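The Trastovcombe lodge of the Order of the Lantern will move its regalia and records into the former Justeson seed warehouse in June, ending 51 years in rented rooms above the post office.

The warehouse sale closed this spring. The order bought the ground floor and the mezzanine and has a right of first refusal on the upper story. Members approved the purchase at a closed meeting, as the order's rules require for any change of address.

Contractor Vuorinen is dividing the ground floor into a lodge room, a robing room and a dining hall with 210 seats. The lodge room has to run east to west, with a single door on the west side. The existing loading door faces north and will be bricked up. A new entrance has been cut in the west wall, and the lintel was set last month.
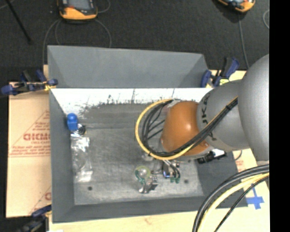
The lodge's archive consists of 787 bound items, mostly minute books, membership rolls and dues ledgers. They will be shelved on the mezzanine behind a locked partition. Lodge secretary Elli Toivonen said the rolls would stay closed to the public, but that minute books more than 50 years old could be read by appointment.

"People ask for a grandfather's name and the year he joined," Toivonen said. "We can look that up for them now. What we haven't had is a table where they can sit down with the book."

The pipe organ, built by Zavuvetti for the order's first hall, has been in storage and will be reassembled at the east end. It has 4 ranks and needs new leather on the wind chest before it can be tuned.

The dedication ceremony will be limited to members, with visiting officers from neighboring lodges. The dining hall and entrance lobby will be open to residents that afternoon from 2 p.m. to 5 p.m. The lodge room itself will be shown before the ceremony only, with the furniture in place and the altar covered. Parking is on the north side of the building, off the old rail spur.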